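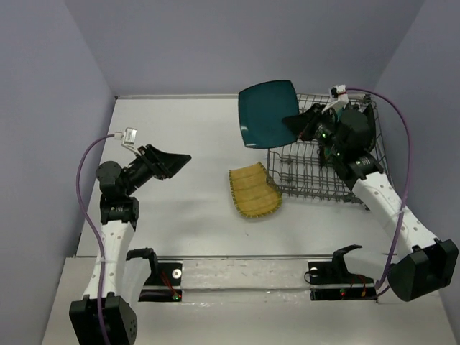
Progress report: background environments for the Tultar short
Second reporting period, October 2026
Prepared for the Wemero production fund by the environment lead

Where we are

The grant paid for one thing, which was to find out whether a small team can finish painted-looking 3D backgrounds faster with the Stasovetti shading toolkit than by painting over plain renders by hand. After this period my answer is "sometimes," and I would not want anybody to plan a second film on it yet.

The harbor set is done. The market street is modeled and lit but still has its first-pass textures. The rooftop set exists as gray blocks and a camera move, and I am not counting it as started, whatever the tracking sheet says. Under the April schedule all of them should have been textured by now.

Render times

The promise in the application was that the toolkit would cut our render times. It did, on still frames. A finished harbor still now comes out in 4 minutes on the office machines, and it looks good. The trouble begins when the camera moves. The brush-stroke layer swims across flat walls, and the only fix we trust is to bake the strokes into the textures, which takes back a good part of the time we saved.

We have rendered almost 400 frames of the harbor opening with baked strokes. They hold up on a large screen. I have asked for the unbaked version to be kept as well, so that the fund can look at the two side by side and decide if the difference is worth paying for. I think it is, but I have been staring at that wall for months.

Asset library

We licensed the Kyriakidis prop library for the market street, mostly crates, awnings, baskets and crockery. It was sold to us as 3,000 ready-to-use models. A lot of them are the same model in another color, and many came in at the wrong scale or with the surface normals flipped. Cleaning them up has eaten more hours than building the stalls did. I would still license it again for a crowded set. For the rooftop I would not bother.

The glazed pottery gave us the most grief. The shader flattens a highlight into one hard shape, fine on a teapot in the distance and ugly on a plate near the camera. The current workaround is a painted mask for each foreground piece. It is slow and it depends on who paints it.

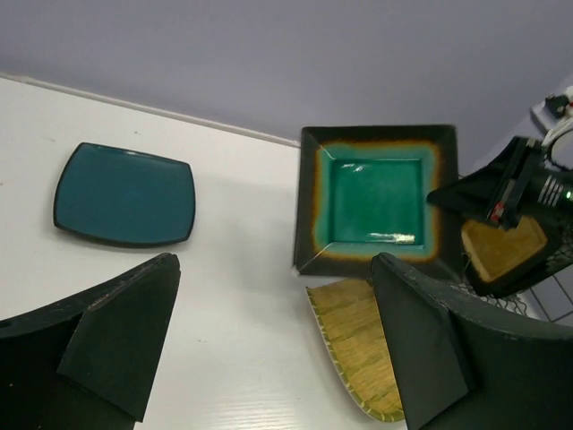
Budget

Spending is inside the approved total. Less went to outside rendering than planned and more to texture work, and we moved money between those lines with the fund's agreement. The contingency has not been touched. I expect it will be if the rooftop keeps its full camera move.

What we propose next

Finish the market street textures before any more work goes into the rooftop. Shorten the rooftop camera move, or replace it with 2 fixed shots. Leave the toolkit on its current version until the harbor and market sets are delivered - the update notes mention a fix for swimming strokes, but the last update claimed that too.

We need a decision from the fund on the rooftop shots before the layout is locked. The harbor frames and the revised schedule are in the shared folder.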